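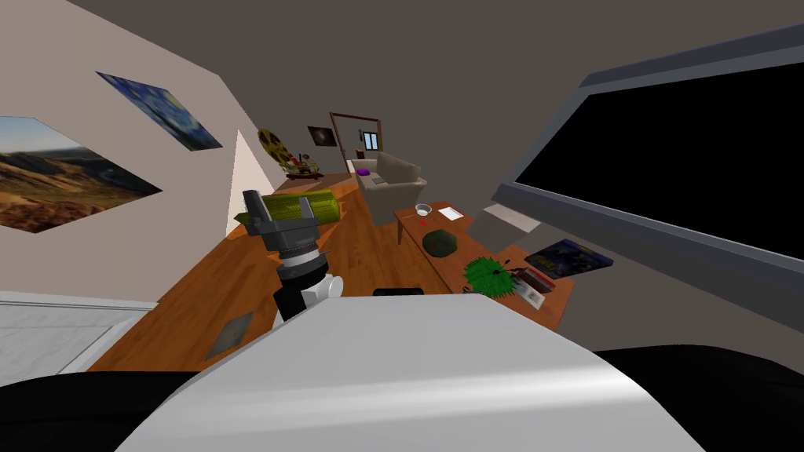 Figure 1. Simulated living room, robot's own view, with the ribbed cylinder held across the gripper.

Unit 6: Grasp faults in household simulation
Handout for the lab section, Saturday, August 16, 2025

Read this before the session. You will need the Wenden log viewer and the run archive from the course page.

1. The fault

The task was written in April as a simple fetch. The robot picks up the cylinder, carries it the length of the living room and releases it on the far side of the doorway. The Groltby planner handles the base and the arm. The Frade controller handles the fingers.

In the archived run, the task log says "object secured" from pickup until the end. The contact log says something different. Partway through the carry, the contact force on one finger fell to zero and stayed there. The cylinder rotated in the grip, its free end dropped, and it fell to the floor during the next base turn. The robot drove on to the doorway, opened its fingers over nothing and reported success.

There are two faults in this run, and they should be kept apart in your write-up:

Fault A – the grip was lost.
Fault B – the loss was not reported.

Most first drafts spend all their pages on A. Fault B is the more serious one. A dropped object that is reported can be dealt with. A dropped object that is not reported stays on the floor in the path of the next task, and on a physical machine it is a trip hazard for anyone in the house.

2. Cause of fault A

The cylinder is clamped near one end, at the darker cap, and held horizontally. Its center of mass is well outside the finger pads, so gravity puts a steady torque on the grip. Friction at the pads has to resist that torque as well as carry the weight. A base turn adds a sideways load on top.

The ribbing complicates the contact. The collision mesh in the original model had 3000 faces, and the solver found new contact points each time the cylinder shifted slightly. The finger force jumped up and down while the object was still held. To stop false alarms, the object was given a simplified mesh of 800 faces with the ribs smoothed out. The friction coefficient was left as it was. The smooth version slips earlier than the ribbed one under the same load.

3. Cause of fault B

"Object secured" was set from finger position alone. If the fingers stopped before they were fully closed, the controller assumed something was between them. The flag was set once, at pickup, and no later step cleared it. The contact readings were written to the log, but the planner never read them.

The wrist was also held at a fixed height for the whole carry. No step in the task looked at the gripper again before release.

4. Changes made in the Condine branch

Grasp point moved toward the middle of the cylinder where the approach allows it.
Held state checked on every control cycle, using finger position and contact force together.
Loss of contact on either finger for 6 cycles in a row stops the base and raises a fault.
Release step refuses to report success unless the object was held at the moment of opening.

The limit on cycles is a compromise. A shorter limit trips on solver noise. A longer one lets the base travel farther after a drop.

5. Work for the session

Replay the archived run and mark the time at which the grip was lost and the time at which you could first have known it from the logs. Then run the Condine branch with the old grasp point and confirm that it stops. Do not change the friction value until you have a baseline.

Hand in one page per pair, with the force plot attached. Label the axes and give units.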